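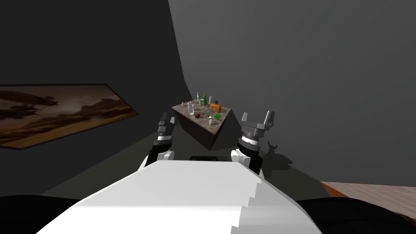 Two arms raised toward a small table, both grippers up.

Break Room and Kitchenette Walk-Through, Nalon Building, Level 2
Done by: Yamuna Nair
Date: August 6, 2024

Hi all, same list as in April, with my notes after each line. I went through before lunch so I could catch the place at its normal level of mess (and get a coffee).

1. Exits and walkway clear – OK
Much better than last time! The recycling bins have moved over by the window and I could walk straight to the stairwell door without turning sideways.

2. Fire extinguisher tagged, pin in place – OK
Tag is current. Somebody had hung an apron on the bracket again. I took it down and it's on the hook by the sink if it's yours.

3. Fridge temperature – OK
Thermometer on the middle shelf read 38 F. I threw out the noodles. Sorry, but also not sorry.

4. Hot water at the sink – NEEDS WORK
This one ran up to 381 on the old dial, which can't be right, so I'm calling the dial dead and I've asked Mirnix to swap it. My own thermometer said 118 F at the tap. Please don't use the dial for anything until they've been.

5. Under-sink leak check – NEEDS WORK
Slow drip at the trap on the Evier unit. There's a bowl under it for now, please leave it there. Ticket 74 is open.

6. Microwave door and seal – OK
Door closes fine, seal looks good, inside could use a wipe. I did the turntable and ran out of patience after that.

7. Outlets and cords – FAIL
The toaster and the kettle were both on the one power strip behind the counter, and the strip was warm to the touch. I unplugged it and took it away. Kettle goes in the wall outlet on the left, toaster in the one on the right, and that's how it stays.

8. First aid box – NEEDS WORK
Burn gel is past its date and we're down to the tiny bandages. New ones are on the next Insaurralde order, along with a box of 80 gloves.

9. Floor – OK
Dry, no loose tiles. The mat by the dishwasher curls up at one corner – I taped it, but I'd like a heavier one.

Rechecks: items 4, 5 and 7. I'll do those myself once Mirnix has been in. If you spot something before then, write it on the sheet inside the cupboard door.

Yamuna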